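August
By Yamuna Reddy

Can a machine do it yet? Chores to hand over, chores to keep

Every few weeks a reader writes in to ask when she can stop sorting her recycling by hand, or whether there is any gadget on the market that will empty a dishwasher while she puts her feet up. I love these letters, and I have been saving them in a folder, so this month I'm setting the usual stain remedies aside and going through the folder chore by chore. I'll tell you where I think a machine earns its shelf space and where you are still better off with your own two hands (and maybe a teenager, if you can catch one).

Floors

Yes, hand them over, with some preparation. My little vacuum runs at two in the afternoon, when the house is quiet, and it does a decent job on hard floors and low rugs. The trick is all in what you do first. Pick up phone chargers, tuck the fringe of any rug under itself, and lift the dining chairs if you can bear to. Empty the bin after every run, even if it looks half full, and cut the hair off the brush with a seam ripper. I used scissors for years and nicked the bristles every time.

Mopping machines I'm less fond of. They're fine for a kitchen that gets wiped daily anyway, but they won't shift dried pancake batter, and you have to wash the pads promptly or they sour. Hang them over the tub to dry — never leave them on the machine.

Dishes

The dishwasher is the best household robot most of us will ever own, and we load it badly. Plates face the middle, bowls go at a slant, and big spoons should never nest. Scrape but don't rinse. Getting things in and out of it is still your job, I'm sorry to say. Picking up a wet glass, then a whisk, then a lid with a slippery rim is simple for you and very hard for a machine, and anybody who tells you different is usually selling something.

Laundry

Washing and drying were handed over long ago, bless them. Folding was not. My neighbor Grigoris Chrysikopoulos put $400 into a folding contraption that handled T-shirts nicely, provided you clipped each one on yourself, smoothed out and right side up. By then you could have folded it! A stiff piece of cardboard, cut to the size of your shelf, gives you the same neat stack for nothing. Fold around it, slide it out, and go on to the next.

Sorting and picking up

Now for the letter I get most, the one about sorting. A mixed bin of odds and ends is a muddle of shapes, with cups lying on their sides and cans that have been stepped on, and no two of them want to be held the same way. You and I reach in without looking. A mechanical arm has to work out where one thing stops and the next begins, and then find a spot it can get hold of.

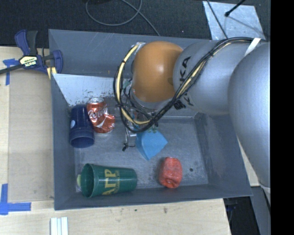

The arm over a gray bin, with a dented soda can and two plastic cups among the things in it.

I'd say this one is a "not yet" for the home. My cousin Venkatesh Chettiar, who keeps shop machinery running and is more hopeful than I am, tells me that arms do very well when every part is the same and arrives in the same place. A kitchen is never like that, at least mine isn't. So for now, sort at the moment you throw away. Keep two tubs side by side under the sink, one for cans and one for everything else, and give cans and cups a quick swish so the tubs don't smell. Line them with newspaper if you have it.

In the workshop

Saranya Warrier asked about loose screws. A magnet inside a plastic bag will gather them off the bench in one sweep. Turn the bag inside out around them, pull the magnet away, and there they are, all together. Sorting them by size is still an evening with the radio on and a muffin tin in front of you — I rather like those evenings.

Last updated in August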